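Home Monitoring > Research and News

Thread: Sodisora says its users drop 4 points. Do they really?

quollhour
Posted Monday, 7:12 am

Has anyone else had the email from Sodisora? I've been using their app to log my home blood pressure readings since my GP suggested it, and now they're telling me that people who log "consistently" lower their systolic by an average of 4 points over a winter. The link goes to a summary of a study they ran with the wellness people at Tridunent. 947 members, all aged 45 and over, most of them from the Zostadden area.

At the bottom is a button to upgrade to the paid plan.

I'm not against logging. I do it. But I read the summary twice and couldn't find a comparison group anywhere. Am I missing a page?

saltbush_ridge
Posted Monday, 7:40 am

You're not missing a page. I looked for the same thing. There's a paragraph about "members who logged less often" but they're people who picked up the app and drifted off it, so I wouldn't call them a control. Who keeps logging? People who are also taking their tablets, walking the dog and having their follow-up appointments. You could give them all a free umbrella and the ones who used it most would come out healthier.

Also, people tend to sign up right after a bad reading. Bad readings drift back towards your usual number with or without an app. I'd want to know how much of the 4 points was that before I paid for anything.

pepperina
Posted Monday, 8:05 am

I think you're both being a bit hard on it. I've been with them for two winters and my numbers are down. My doctor is pleased. I didn't change my medication. What I did do was notice that my readings were terrible after takeaway nights, and I cut back on takeaway. Would I have noticed without the app? I doubt it.

Not everything has to be a clinical trial before it's allowed to be useful.

saltbush_ridge
Posted Monday, 8:22 am

Glad it's down, and I mean that. But your story is that you ate less takeaway. A pencil on the fridge would have shown you the same pattern.

And if they're going to put a number in an email with a payment button under it, then yes, I do want something like a trial.

pepperina
Posted Monday, 8:31 am

I owned a pencil for years and never once wrote down my blood pressure with it.

harbour_gull
Posted Monday, 9:50 am

Coming at this from another side: I'm less bothered by the missing control group than by how the readings were taken. The summary says members measured "at home, at a time that suited them". So one person is sitting quietly before breakfast and the next is doing it on the couch with the footy on, legs crossed, cuff over a jumper. Then it all goes into one average.

Four points is well inside what I can get by just sitting badly. If people simply got better at taking the reading over the winter, the average would fall and nobody's arteries would be any different.

I've got a Saha upper-arm cuff (nothing special, it was on sale) and for a long time my readings jumped all over the place. They settled once I got boring about it. My routine, for what it's worth:

1. Toilet first, no coffee, no smoke, and no exercise in the half hour before.

2. Sit at the same table each time, in a chair with a back, feet flat. The forearm rests on the tabletop so the cuff is level with the heart. Any flat table of a normal height will do. 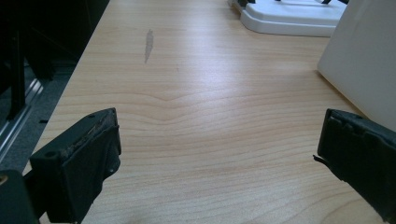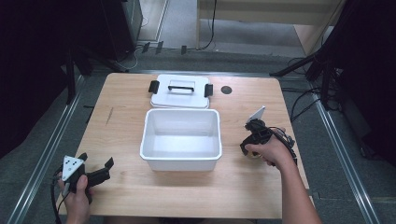

3. Cuff on bare skin. Rolling a tight sleeve up is no better than leaving it down.

4. Five minutes of sitting still. No phone, no talking, no radio if it's the news.

5. Two readings, a minute apart. Write down both, including the one you don't like.

6. Same again in the evening, before tea.

Now compare that with "at a time that suited them" and tell me what the average means.

quollhour
Posted Monday, 12:18 pm

Well, I have been doing number 3 wrong the entire time. Jumper every morning. It's cold here.

That does make me wonder about my own "improvement". I started in August with a thick jumper on and by the end of spring I was in a T-shirt. The app gave me a green badge for it.

mallee_moth
Posted Monday, 12:44 pm

Jumping in on the seasons thing, as blood pressure does tend to run higher in cold weather. If the study began in the cold and ended as it warmed up, you'd expect some drop whatever people did. Did they say which months?

quollhour
Posted Monday, 1:02 pm

It says "over a winter". No months. I can't tell if the last readings were taken in the cold or after it.

mallee_moth
Posted Monday, 1:09 pm

Then I'd put that on the list of questions, along with these:

How many started and how many finished? 947 could be either. If it's the number left at the end, it's a very different study.

Did anyone have their tablets changed along the way? Pepperina didn't, but plenty would have.

Who did the sums? If it was Sodisora's own staff, I'd at least like to see the tables.

pepperina
Posted Monday, 3:35 pm

There's a longer PDF. You have to click through from the Tridunent page and not from the email. It says 80 per cent "remained engaged", and engaged means opened the app at least once a month.

So I'll give you that one. Once a month isn't what I'd call logging.

I still think some of you would find fault with a study that said water was wet. It got me to pay attention and it costs nothing on the basic plan.

saltbush_ridge
Posted Monday, 3:52 pm

Thanks for digging that out. Once a month! I open my tax software more than that – and I hate my tax software.

Free plan, no argument from me. Keep using it. My gripe is with "lower your blood pressure" as the subject line, as though the app did it. "People who use our app had lower readings later on" is all they've got, and they don't know why.

One serious worry. If somebody reads that email and decides to skip a tablet because the app has it covered, that's a real harm. Please don't change a dose on the strength of a badge.

harbour_gull
Posted Monday, 4:20 pm

Seconded. And if you're getting readings that worry you, take the cuff in with you and have it checked against the one at the clinic. Mine read a little high, as it happens.

Does the PDF say which cuffs people used? Mixed brands, wrist ones, anything at all?

pepperina
Posted Monday, 4:41 pm

"Members' own devices." That's the full sentence.

harbour_gull
Posted Monday, 4:43 pm

Right.

quollhour
Posted Monday, 6:15 pm

I've written to them asking about the months, the drop-outs and the medication changes. I got an automatic reply thanking me for being part of the Sodisora family, and another link to the paid plan. If a human answers I'll post it in this thread.

In the meantime I'm starting a fresh page with a bare arm and no coffee. Pepperina, it'll be in the app, so you can have that one.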